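In defence of buying your bread late

Posted May 18, 2019 by Dumisani Masilela

I've lived in Grenham for 17 years and in all that time I've never bought a loaf before four in the afternoon. My wife thinks this is laziness (she may have a point). But I'd like to make the case for it, seeing as the Saturday queue outside the bakery now goes past the chemist and everyone in it looks so miserable.

The thing is, we've been taught that bread is only good in the first hour. Warm from the oven, steam coming off it, all that. Well, I've eaten plenty of warm bread and I think it's overrated! It squashes when you cut it, the butter vanishes, and you end up with a tummy ache by eleven. A sourdough that has sat on the shelf until teatime slices properly and tastes of more. Rye is better still the day after.

And then there's the waste. My aunt ran a little shop on Ntuli Road and threw out 16 rolls on a bad day, perfectly good ones, all down to people who wouldn't touch anything that had been out since morning. She hated it. She used to send them home with me in a carrier bag and we'd have them with soup.

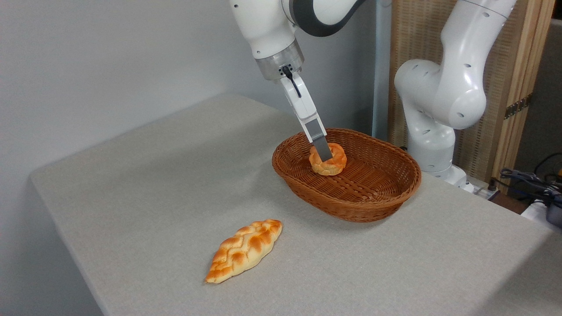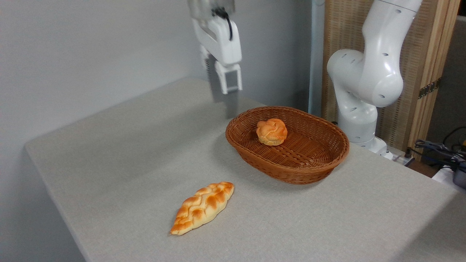 So what do you do with bread that has gone a bit hard?
Run the crust quickly under the cold tap and put it in a hot oven for 6 minutes. It comes back soft in the middle with a proper crackle outside, though you do need to eat it the same day — it won't come back twice.

If it's past even that, make crumbs and freeze them. I've got 2 tubs on the go at the moment, one plain and one with garlic, and they go on top of everything from macaroni cheese to leeks.

I'm not saying the early birds are wrong, exactly. If you love a warm bap at eight in the morning then off you go and enjoy it. I'd just like the bakeries to stop looking so sorry when I turn up late and ask what's left. What's left is usually the seeded one, and I like the seeded one.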